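Two arms, one board at Neltham workshop

Tudur Wynne and Jummai Oyelaran have both arms of Inen running at last, and what a treat it is to watch!
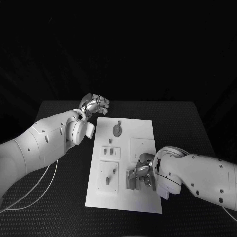

Tudur has put 28 evenings into the wrists alone. Tonight's jobs:

1) Try the plates, knob and slot with the right hand.

2) Go over to the left side of the board, slowly (Jummai's hand on the stop button).
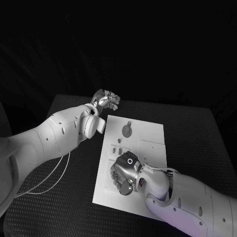 3) Swap to the second layout and check both hands clear the far end. 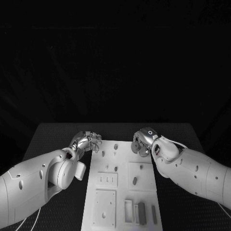 Both hands over the far end of the board.

Come and have a go, Saturdays from ten.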